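クリケットのスコアラーにすっかりはまった話

今シーズン、生まれて初めてクリケットのスコアブックをつけました。選手としてではなく、スコアラーとしてです。もう、これが楽しくて楽しくて! 家族に話しても三分で目が泳ぎはじめるので、続きはブログに書きます。長いです。

きっかけはオタウ(Otau)のクラブの掲示板に貼ってあった「スコアラー募集、経験不問」の紙でした。引っ越してきてから散歩のついでに試合をのぞくようになって、ルールはなんとなくわかるつもりでいたんです。打者が二人いて、投手が六球投げたら反対側のエンドから別の人が投げて、柵まで転がれば四点、直接越えれば六点。それだけ知っていればまあ大丈夫だろうと。

大丈夫じゃなかったです。

最初の試合で隣に座ってくれたのがコラリー・マフイカさん(Coralie Mahuika)で、この人がスコアブックの師匠になりました。コラリーさんは鉛筆を三本並べて、はい、とそのうちの一本を私に渡して、「投手の欄から先に書く。次が打者、最後に合計。順番は絶対に変えないで」と言いました。それ以外の説明はほぼなし。そのまま試合が始まってしまって、一球目がいきなりワイドでした。ワイドってどう書くの? と聞いている間に二球目が投げられていて、打者が一点走って、打者の位置が入れ替わって……最初のオーバーが終わったとき、私の本には投手の欄に五球しかありませんでした。 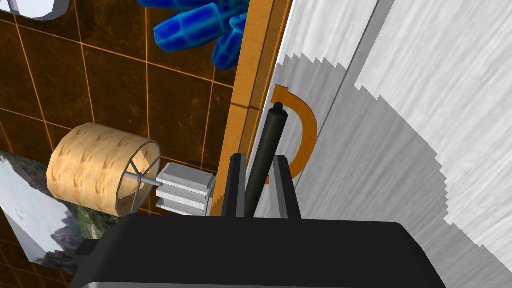

白い面に、オレンジ色の半円形の取っ手。

クリケットのスコアブックを見たことがない方のために書くと、野球のスコアブックとはかなり違います。野球は打者ごとのマス目が主役ですよね。クリケットは同じ一球を三か所に書くんです。投手の分析欄、打者の得点欄、それから合計の得点を消していく欄。得点が入らなかった球は点をひとつ打つ。ワイドは十字、ノーボールは丸。バイとレッグバイは三角形の向きで区別します(うちのクラブではバイが上向き、レッグバイが下向き)。最初のひと月は、家の冷蔵庫に記号表を貼って歯みがきしながら眺めていました。

それで、私が一番好きなのがメイデンオーバーです。六球投げて失点なし。点が六つ並んだら、それを線でつないでMの字にするんです。ウィケットも取っていたら、Mをひっくり返してWにする。これを最初に教わったとき、思わず声が出ました。なんてきれいな仕組みなんだろう! 観客席で見ていると「動きのない時間」に見えていた六球が、ブックの上ではちゃんと形になって残る。地味な投手の地味なオーバーがMの字になって紙の上に並んでいくのを見ていると、もう、その投手のことが大好きになってしまうんですよね。

うちでいうとフロリン・グレク(Florin Grecu)がまさにそういう投手です。球は速くありません。助走も短いし、本人いわく「曲がっているのは球じゃなくて僕の膝」。でもブックにはMが並ぶ。八月に昔のシーズンのブックを借りて読んでいたら、フロリンの欄だけ別の競技みたいに静かで、試合を見てもいないのに面白くてひと晩で読み終わってしまいました。

あと、検算。検算の話もさせてください。

イニングが終わったら、打者の得点の合計にエキストラを足したものが、チームの総得点と一致しないといけません。それから投手側も、各投手の失点の合計にバイとレッグバイを足すと同じ数になる。ワイドとノーボールはもう投手の失点に入っているので、ここで二重に足すと合わなくなります。私はこれを四回やりました。四回とも同じ間違いです。コラリーさんは四回とも黙って待っていてくれて、私が「あ」と言うとお茶を注いでくれました。

合ったときの気持ちよさは、うまく書けません。午後いっぱいかけて書いた細かい点や数字が、二つの方向から足していって同じところに着く。初めて一回でぴったり合った日は、帰り道でずっとにやにやしていました。

相手チームのスコアラーと隣同士で座るのも、やってみるまで知らなかった楽しみでした。敵味方なのに、オーバーごとに「いくつ?」「同じです」と確かめ合うんです。ブリンダーノ(Brindano)のスコアラー、グヴズロイグ・フヴィーズさん(Guðlaug Hviid)は色鉛筆派で、投手ごとに色を変えて書きます。赤の投手が投げた球を打者が打てば、打者の欄の数字も赤。試合が終わったブックを見せてもらうと、どの打者がどの投手を打ったのかがひと目でわかる。うらやましくなって、次の日にはファニコ(Fanico)の色鉛筆を買いに走りました。ただ私の腕だと色を持ちかえている間に次の球が来てしまうので、今のところ二色が限界です。しかも、慌てて緑のまま青の投手を書いてしまい、あとで誰のオーバーだかわからなくなったことがあります。コラリーさんは「鉛筆は一色でいい」派。この二人が並ぶと、お互いのブックを横目で見ながらすごく丁寧にほめ合うので、間に挟まっている私はちょっと緊張します。

アプリで記録するクラブも増えていて、うちも速報用にはタブレットを併用しています。便利です。検算なんて勝手にやってくれるし、打球の方向の図まで出てくる。それでも私は紙が好き。審判の合図に手を挙げて「了解」を返して、そのままの手で鉛筆を動かす。あの一連の動作がいいんです。

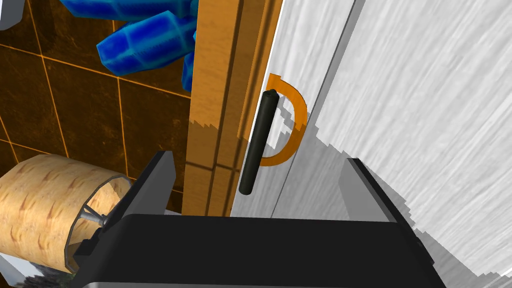 さて、今シーズン一番書きたかったのはエスベン・ブレンダル(Esben Blöndal)のことです。

うちの三番打者で、今年はとにかく打ちました。残り4試合の時点で、シーズン通算がちょうど800点。クラブの通算記録は974点で、クラブハウスの廊下の板に金色の字で書いてあります。持ち主はソレイ・ビュンゴーさん(Þórey Bundgaard)。今でも試合にはだいたい顔を出して、境界線のそばの折りたたみ椅子でずっと編み物をしている方です。

普通は四試合でそこまで積み上げるのは大変ですよ。でもエスベンは打つんです。一試合目でいきなり大きいのを重ねて、二試合目もよく打って、三試合目は早々にアウトになってみんなで頭を抱えて、それで迎えた最終戦がブリンダーノとのスヴェインビョルンソン杯(Sveinbjörnsson)。スコアラー席には私とグヴズロイグさん。コラリーさんはお孫さんの発表会で欠席で、私はうちのチームの公式のブックを初めて一人で任されていました。よりによってこの日に!

エスベンが打席に入ってからは、もう手に汗です。ブックの隅に、記録まであと何点かを小さく書いては消し、書いては消し。本人に教えるのは縁起が悪いというので、ベンチでは誰も数字を口にしません。でも全員が知っている。エスベンが一点走るたびに、拍手が妙に大きい。

そして終盤、並ぶまであと2点になったところで、足元に来た球をエスベンが内側に払いました。球は脚の後ろへ転がって、二人は余裕で二往復……じゃなくて、二点ぶん走りました。ベンチは総立ち。フロリンなんて帽子を投げていました。

私も鉛筆で「2」と書きかけたんです。打者の欄に。

でも審判が膝を上げて、手でぽんぽんと触っている。レッグバイの合図です。バットには当たっていなくて、脚に当たって転がった。チームには二点入るけれど、打者には一点も入りません。

隣でグヴズロイグさんが小さな声で「レッグバイ」と言いました。私は手を挙げて審判に合図を返して、エキストラの欄に書きました。下向きの三角。その中に2。投手の欄にも同じ三角。打者の欄には点をひとつ。いつもの三倍くらい時間がかかった気がします。

次の球でエスベンはボウルドになりました。きれいに中柱を抜かれて、本人は一瞬後ろを振り返って、それからバットを脇に挟んで歩いて戻ってきた。拍手が長かったです。敵も味方もなく、歩き終わるまでずっと。

試合には勝ったんですよ! 勝ったし、杯ももらった。でも帰り際、何人かに「ちょっとはバットに触ってたんじゃないの?」と聞かれました。あの2点を書き換えれば記録に並ぶ、というのは、たぶんその場にいた誰もが一度は考えたと思います。もちろんスコアラーは審判の合図を書くのが仕事なので、書き換えるも何もないんですけど、あの三角を見るたびに胸がぎゅっとなります。

エスベン本人は、着替えてから私の席まで来て、ブックを見せてほしいと言いました。自分の行を指でたどって、最後のところで止まって、「うん、脚だった。痛かったもん」と言って笑っていました。あざになっているらしいです。

それからソレイさんも来たんです。編み物を抱えたまま私の後ろからのぞき込んで、自分の記録の年は何試合あったとか、当時の芝はもっと伸びていて四点がなかなか出なかったとか、ものすごい勢いで話しはじめて、グヴズロイグさんと三人で暗くなるまで帰れませんでした。当時のブックはソレイさんの家の屋根裏にあるそうです。見に行く約束をしました。今シーズンで一番の収穫かもしれない。古いスコアブック! しかも記録の年の!

オフの間にやりたいことを書いておきます。まず、三色に増やすこと。それから数字の「4」と「9」を誰が見ても区別できるように書く練習(これはコラリーさんから三回言われています)。あと、審判講習の聴講もできるらしいので申し込もうかと思っています。合図の意味がもっとわかれば、書くのも速くなるはず。

近くでクリケットをやっているところがある方、スコアラー席は本当に特等席ですよ。グラウンドがよく見えて、日陰で、だいたいケーキが回ってきます。うちの場合はバナナケーキでした。レシピはもらったので、一度焼いてみてうまくいったら次に書きます。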